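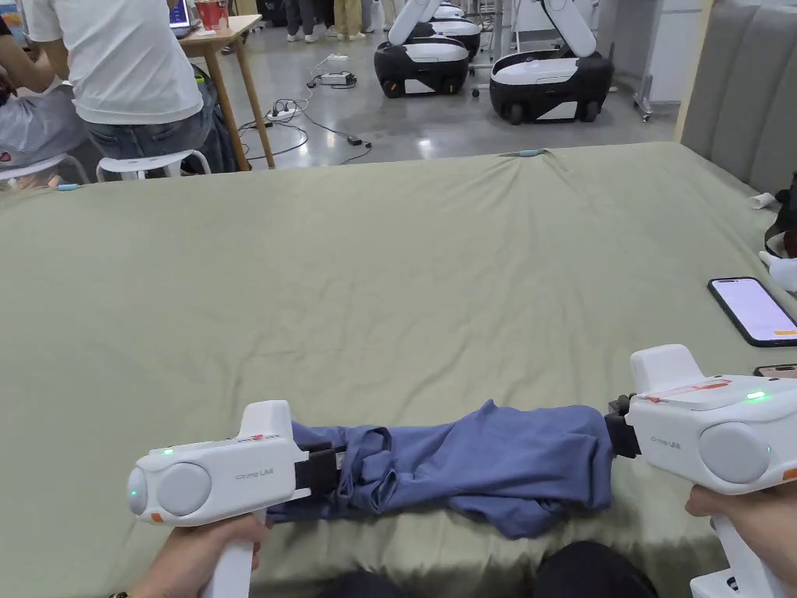

4.2 Rules for the start and finish of a demonstration

The first draft of the Nomthorpe rules had very little to say on when a demonstration begins. We had taken it for granted that anyone holding a pair of grippers would know, and the early recordings soon put us right. Some people counted the walk to the work surface as part of the task, some began only once both jaws had closed on the cloth, and a few (we were among them, we are sorry to say) did one thing in the morning and another after lunch. The present wording asks for both grippers to be open, in view of the work and held still before the first movement. The same pose is asked for at the end, with the cloth let go and lying where it is meant to lie.

This may sound fussy for something as homely as folding a shirt, and several of our demonstrators told us so. We still think it earns its keep. A policy trained on trimmed and untrimmed recordings mixed together tends to pick up the dawdling as well as the folding, and it is a weary business to cut it all out by hand afterwards. Of the 175 recordings we looked at again for this paper, 49 broke the start rule in one way or another, and nearly all of those could have been saved by a pause of a second or two.

4.3 Rules for the grip

Most of our disagreements were about the grip. The Skarkimdale notes, from which we borrowed a good deal, treat cloth much as they treat boxes and bottles: close the jaws, check that the object is held, lift. With a garment the check is harder to make. A corner pinched by its very tip can look perfectly safe until the weight of the rest comes on to it, and a large handful holds well but leaves a lump that spoils the next fold.

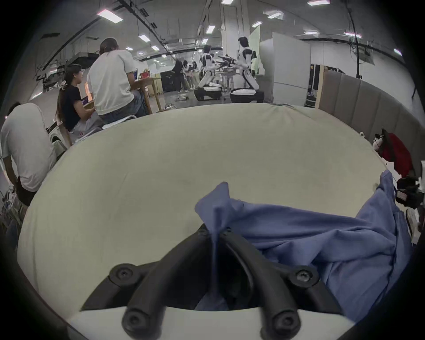
Vol. 4, p. 107

We therefore ask demonstrators to take a small fold of fabric at the corner, to leave a little of it showing beyond the jaws where they can, and to wait for a moment before lifting. If the corner slips, the rule is to set the cloth down and take it again with the recording still running. We were in two minds over this for a long while - a clean set of demonstrations is a pleasant thing to have - but a robot that has never been shown a second try has no idea how to make one. Slips put right in this way are marked in the log as recoveries and kept. Slips caught with a bare hand are marked as faults and left out of training.

4.4 Rules for tension

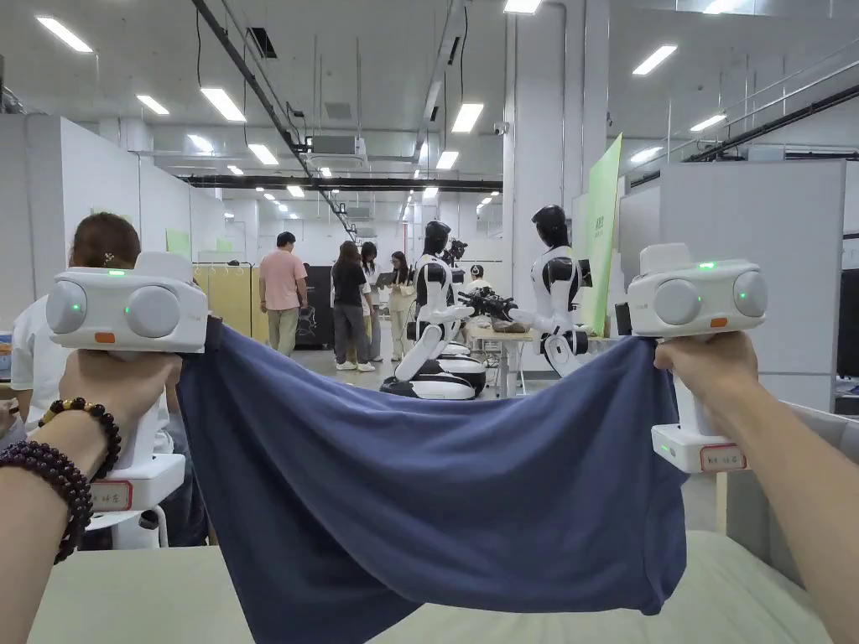

Tension is the part of the rules that new demonstrators find hardest to follow, chiefly because the handles give so little back to the fingers. We tried at first to set it down as a distance between the two grippers, and gave that up as soon as we moved from one size of garment to the next. The rule now goes by the look of the cloth. The upper edge may be drawn out between the two grips, while the part below is allowed to hang under its own weight. In Figure 4 the navy cloth sags in a broad U between the two grippers, with folds running in from each held corner towards the middle, and that is a shape we are happy to accept for a hold in the air. Folds that run straight across from one grip to the other, with no sag left at all, are read as a sign of pulling too hard when the next step is a lay-down.

Pulling hard has its place, of course. A long bundle on a bed or table sometimes has to be drawn out between its two ends before it can be rolled or folded any further, and the rule allows this provided that the cloth is resting on the surface and both grippers move slowly. The Menderport version of the rules forbids it outright. We understand the worry over worn jaws and stretched hems, though we could not find a way of teaching the step without it, and the two versions remain at odds on this point.

Figure 4. A cloth held at its two upper corners by a pair of handheld grippers.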